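Acid Loss of Tooth Enamel in Bottled Drinks: A Bench Study
Marcelino Camargo
Final report, Materials Laboratory Project

1. Background

Enamel is the hardest tissue in the body and is mostly hydroxyapatite, a calcium phosphate mineral. It begins to dissolve when the liquid next to it falls below a pH near 5.5. Many soft drinks, sports drinks and packaged teas sit well under that value. Dental erosion differs from decay in that no bacteria are involved. The acid comes directly from the drink, and the loss is spread over the whole exposed surface.

The pH of a drink is only part of the problem. Two drinks can have the same pH and still need very different amounts of base to neutralize them. That second quantity, titratable acidity, describes how much acid is held in reserve. A drink with a high reserve keeps its pH low even as saliva or dissolved mineral works against it. Citric acid adds a further effect, as the citrate ion binds calcium and pulls it from the surface.

The project asked which of the two measurements, pH or titratable acidity, better predicts mass loss in a simple test that can be run with school equipment.

2. Materials

Whole human or bovine teeth were not available. Pressed hydroxyapatite discs were used in their place, bought as one lot from Flalten. Discs with visible cracks or chipped rims were rejected. Sodium hydroxide solution was supplied by Marinho at a concentration of 0.1 mol/L. The pH meter was a Bulluter bench model with a glass electrode, calibrated at pH 4 and pH 7 before each session.

Drinks were grouped by type: colas, citrus sodas, sports drinks, packaged lemon teas, and still water as the control. All were bought in March from the same two stores and kept sealed at room temperature until needed. Carbonated drinks were stirred until bubbling stopped, since dissolved carbon dioxide makes the titration drift.

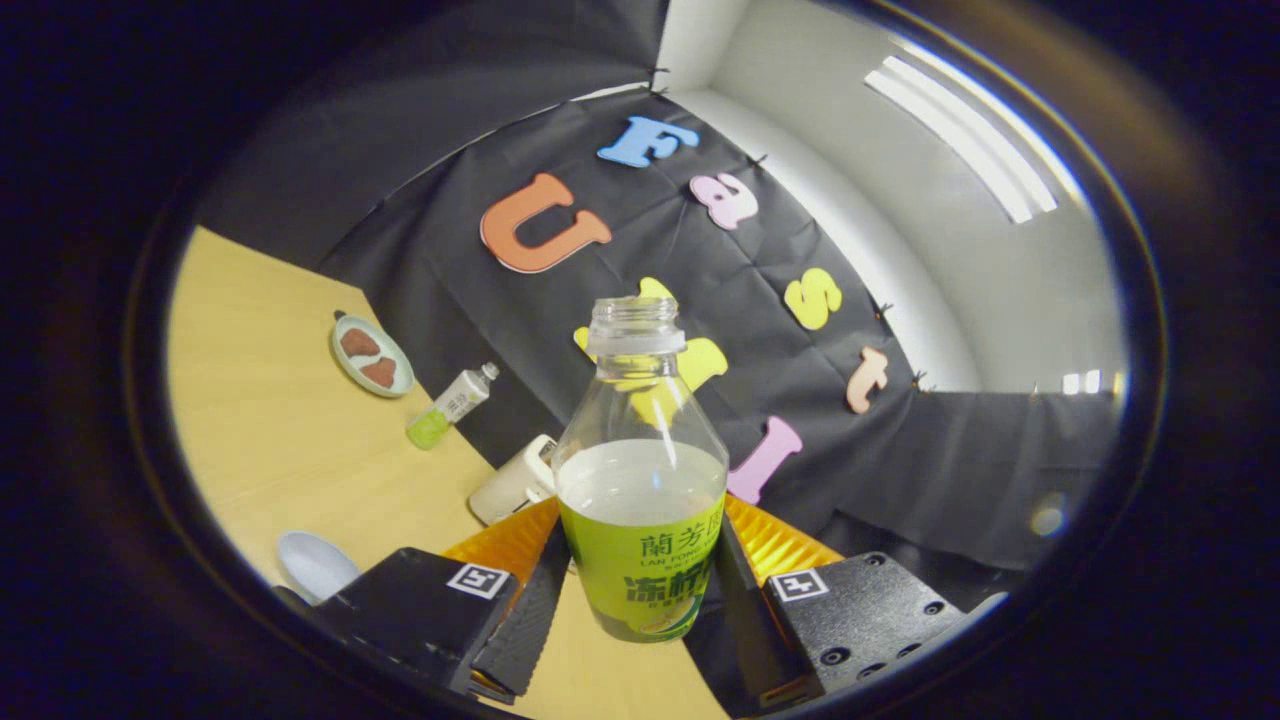

Figure 1. Bottle labeled Lan Fong Yuen, cap off.

3. Method

3.1 Titration. A 20 mL portion of each drink was placed in a beaker with a stir bar. Base was added from a burette in steps of 0.5 mL, and the pH was recorded after each step once the reading held still. The end point was taken as pH 7. Each drink was titrated three times and the mean volume of base was used.

3.2 Mass loss. Discs were dried in an oven, cooled in a desiccator and weighed to 0.1 mg. Each disc was then hung in 50 mL of drink by a loop of nylon thread so that both faces were exposed. Exposure lasted 9 hours. The drink was changed every three hours to keep the acid from being used up. Discs were rinsed in deionized water, dried and weighed again.

3.3 Control of temperature. Beakers stood in a water bath set to 25 °C. The bath was a Flosmont unit without a circulation pump, so beaker positions were rotated at every change of liquid.

4. Results

The water control lost no mass that the balance could resolve. All of the other groups lost mass.

The colas had the lowest pH of any group but did not cause the greatest loss. Their main acid is phosphoric, and their titration curves rose steeply after the first few additions of base. The citrus sodas started at a higher pH, needed more base to reach the end point, and removed more mineral. Sports drinks behaved in much the same way as citrus sodas. The lemon teas fell between the colas and the control in both acidity and mass loss.

Ranking the groups by titratable acidity gave the same order as ranking them by mass loss. Ranking by pH gave a different order, with the colas out of place.

5. Sources of error

Weighing was the weakest step. The discs are porous and take up moisture from the air within 2 minutes of leaving the desiccator, and some early readings were discarded for this reason. Sugar residue trapped in the pores would make the measured loss too small. A longer rinse was tried on one disc and changed its mass slightly, which suggests that residue was present in the others.

Pressed discs also have more internal surface than enamel and no protein film from saliva. The absolute losses should not be applied to teeth. Only the order of the groups is of interest.

6. Conclusion

Under these conditions titratable acidity was the better predictor of mineral loss. The difference between the colas and the citrus sodas may come from the type of acid as well as the amount. A repeat using plain citric and phosphoric acid solutions, adjusted to equal pH, would separate the two effects.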